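My aunt's table came to me in November, on the back of a bread truck, and I said yes to it before I'd measured the door.

You have to understand about my aunt. She ran the lunch counter in Favley for longer than I've been alive, and when she quit she gave away everything in it within a week. The stools went to the church. The pie case went to a man from Ovach who drove over in the rain and cried a little when he saw it (I was there, he really did). And the table, the big one from the back where she rolled out dough and did her taxes and once set her own broken finger, went to me, her niece with a one-bedroom apartment and no car.

"You'll want it later," she said on the phone.

"Where would I put it now?"

"I didn't say now, did I?"

So the truck came, and the driver was Danish Lashari, who I'd gone to school with and had not spoken to in years on account of a bicycle. I'll get to the bicycle. He stood there in the street with his hands in his jacket and looked up at my window, and then at the table, and then at me.

"Second floor," he said.

"Second floor," I said.

"Does it come apart?"

"She says the legs come off. She says there's a trick to it."

There was no trick. We turned it over right there on the sidewalk, on a moving blanket that smelled like rye, and it took us most of an hour and a borrowed wrench from the shoe repair place. Danish didn't talk much. He'd gotten broad in the shoulders and he hummed while he worked, the same four notes, the way he used to during math tests. I kept thinking, he's going to bring up the bicycle. He's going to wait until I'm holding the heavy end on the stairs and then he's going to bring it up.

He waited until I was holding the heavy end on the stairs.

"You ever find out who took it?" he said.

Okay, so. The bicycle. When we were eleven Danish had a green bicycle with a basket, and I borrowed it one afternoon to ride out to Jaber Pond, and I came home without it. I told him somebody took it. I told his mother somebody took it, and my mother, and my aunt, who gave me a slice of lemon pie and looked at me for a long time while I ate it. The story got better the more I told it. By the end there were two boys in it, older boys, one with a scar!

What really happened is I rode it down the boat ramp to see how fast it would go, and it went very fast, and I let go and it didn't stop. I stood there and watched the basket go under. Then I walked home and made up the boys.

"No," I said, on the stairs, with that table pressing into my collarbone. "Never did."

"Huh," said Danish, and we went up another step.

We got it in. It filled the kitchen so completely that I had to climb over a chair to get to the fridge, and I lived like that all winter, and I'll tell you something, I loved it. I ate at it and slept with my head on it. I laid out the whole Okusura catalog on it, all 226 pages, when I was still doing the proofreading for them at night, and I went over every seed packet and every garden hose with a red pencil while the radiator knocked.

And when I got stuck, or tired, I'd look at the wood. I got pretty well acquainted with it. I'd follow one line in the grain until it ran into a knot and went around, and then I'd pick another line and do the same thing, and pretty soon it would be one in the morning with the water heaters still to do. 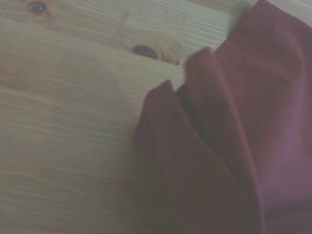 *Pine, with a couple of knots to get lost in.*

My aunt used to say the knots were where the tree had something on its mind. She said that kind of thing a lot. She also said you could freeze an egg in the shell, so I wouldn't put her on a coin.

Danish started stopping by. At first it was bread, he'd have a loaf left over at the end of the route and he'd ring from downstairs and I'd come get it in my socks. Then it was cold out and it seemed rude not to ask him up. He'd sit on the far side of the table, his back against the window, and I'd sit on the fridge side, and that was all the room there was. We played a lot of gin rummy. We kept a running score on the back of an envelope and played to 1,000, and when he got there first (he had 89 points on me, I was furious) he folded up the envelope and put it in his shirt pocket like a man who'd been handed a check.

Every single time he came up those stairs I thought, tell him. It's a bicycle. You were eleven. And every time I dealt the cards.

I called my aunt about it. I hadn't meant to, I'd called to ask about taking a scorch mark out of the wood, and she told me mayonnaise, and then there was one of those quiet spots on the line and I said, "Did you know about the bicycle?"

"At the bottom of the pond?" she said.

"You knew?"

"Honey, you came into my place with one wet shoe."

I had forgotten the shoe. All those years I'd been so proud of the boys and the scar, and I'd walked in there squelching.

"Why didn't you say anything?"

"I gave you pie," she said. "I figured it would come up on its own." I don't know if she meant the bicycle or the truth or the pie. I didn't ask. She had something on the stove.

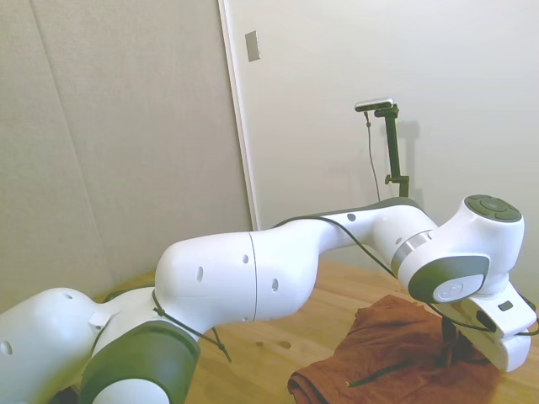 So the next time Danish rang I let him get all the way up and sit down and get his coat half off, and I said it. I said it fast, and I said it to the table mostly. The boat ramp, the letting go, the basket. I told him there weren't any boys. I said I was sorry and that I'd buy him a bicycle, any kind, with gears.

He had one arm still in his coat. He looked at me and he hummed the first two of his four notes and stopped.

"One of them had a scar," he said.

"I know."

"I looked for that guy. I looked for him for years. I got in a fight with a kid at the bus station in Ovach because he had a scar, and he turned out to be a really nice kid. He was in my wedding."

"You're married?"

"I was. For a while. You missed a lot, not talking to me."

Then he took his other arm out of the coat, which I had not expected, and hung it on the doorknob where he always hung it. He asked if there was butter. There was butter, but it was in the fridge, and I had to climb over the chair, and while I was up there with one knee on the seat and my hand on the handle he started laughing, and he laughed so hard he had to put his forehead down on the wood.

"The basket," he said, when he could. "My mother's library book was in that basket."

"What book?"

He wouldn't tell me. He still won't. I've guessed cookbooks and I've guessed murder mysteries, and he just shakes his head and picks up his cards. He's over there right now on the window side with the bread knife, telling me it's my deal.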